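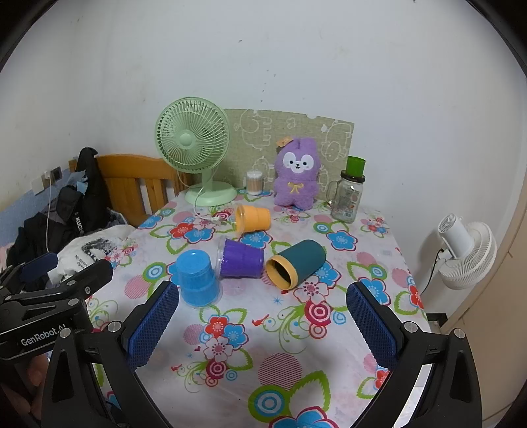 3.2 Sorting a mixed tabletop

Housekeeping Methods, Unit 3. Handout prepared by Austra Siliņa. Read before the practical on Jul 30, 2026.

A mixed tabletop is a surface holding items from more than one category of use. The table at the head of this section holds drinking vessels, a small appliance, a soft toy and a container of thin sticks. Sorting comes before wiping. A surface wiped first is usually wiped twice.

3.2.1 Categories

V – vessels (cups, mugs, jars with handles)
A – appliances and anything with a cord
S – small goods in their own container
T – textiles and soft items, including plush toys

A lidded mug jar is V even when another cup has been set on its lid. A container of sticks is S and stays closed during sorting. The cover on the table is dealt with last and is not given a letter.

3.2.2 Order of work

1. Appliances. Check that the plug is out. In the photograph the fan's plug lies on the tablecloth, next to the orange cup. Gather the cord before lifting the fan, and carry the fan by its base.
2. Stacked items. Take the small green cup off the jar lid before moving the jar.
3. Nested vessels. Separate colored cups from clear ones. Hold the outer cup at the rim and turn the inner one; do not pull straight. If they bind, set them aside for the sink.
4. Vessels lying on their sides. Stand them up in the tray, largest at the back.
5. Small goods and soft items. Move to the side shelf.
6. Tablecloth. Inspect under side light. A printed floral pattern hides crumbs and rings well, and gloss makes streaks more visible – wipe in one direction only.

3.2.3 Recording

Use form 108. Enter one letter per item in the order removed. Nested cups are entered separately, joined by a plus sign (V+V). Wall marks near the table go under Remarks and are not treated in this unit; see 5.1.

Forms go to Man-sik Kang in room 139. The tray layout for step 4 is in the Kumard binder, page 8.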